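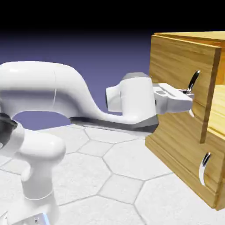 A **cabinet** is a piece of case furniture used for storage, fitted with doors, drawers, or both. Cabinets may stand on the floor, hang on a wall, or be built into a room.

## Construction

Most cabinets consist of a box, called the carcass, and a front. Drawers slide on wooden runners or metal slides. Older drawers are often joined at the corners with dovetails.
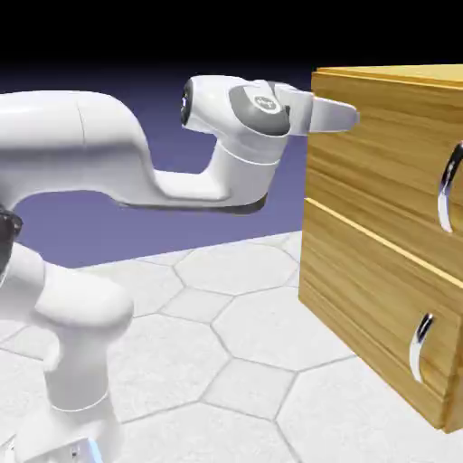 *A wooden cabinet with drawers, computer rendering*

## Regional forms

The Wokdale cabinet is a narrow type with 9 drawers, once used by seed merchants. A survey by Manuela Martinelli recorded 340 surviving pieces, of which 28 are kept in Flatetville.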